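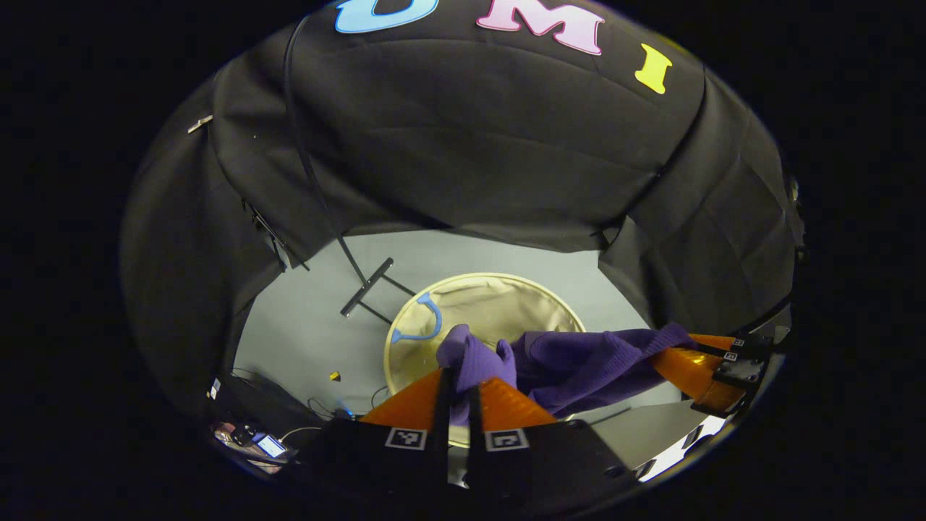

Black fabric is harder to live with than I expected. I bought eight panels of it in April, from a shop called Bermúdez that mostly sells curtain lining, and most of my free evenings since then have gone into getting it to hang the way I want.

The idea was simple. I wanted a corner of the room closed off on all sides, with a plain floor and nothing behind it to distract. White sheets were no good because they glow when the lamp is on. Black soaks up the light and you stop noticing it after a while.

What I didn't plan for was the weight. Each panel is fine alone, but where two of them join they pull on each other and the whole thing droops. I tried sewing the seams again with heavier thread. That helped a little and took two evenings. Metal clips along the edges did more than the sewing. I still get creases. Lizeth Cáceres, who has hung a lot more cloth than I have, told me to steam it in place and not to bother ironing first. I have steamed part of it and plan to do the rest when I have the patience.

The floor is pale gray and I am leaving it alone. I looked at a darker mat from Lomar for $177 and decided I could live without it. A light floor means I can find things when I drop them, and I drop a lot of small things.

The letters were the easy part. They are foam, in different colors, and they came out of a big tub of alphabet pieces that cost $49 with the shipping. I put U, M and I up near the top in blue, pink and yellow. I thought about lining them up properly with a level, but the fabric curves and a straight row would have looked wrong by the next morning anyway. The I leans. I have gotten used to it.

I do like having a round tray on the floor in the middle. Mine is tan with a cream rim. It gives me one place to put things down, and when I'm tired I can just pile everything on it and sort it out later. The blue cord lives there more than it should - I keep meaning to put up a hook for it.

Still on the list: finish the steaming, fix the sag at the joins, and do something about the strap that hangs down on the left. Luana Brandão suggested tying it back with a strip of the same black cloth, and I have enough left over to try it. I also need to sweep in there more often. Little bits of lint show up on black right away, and the gray floor isn't much more forgiving.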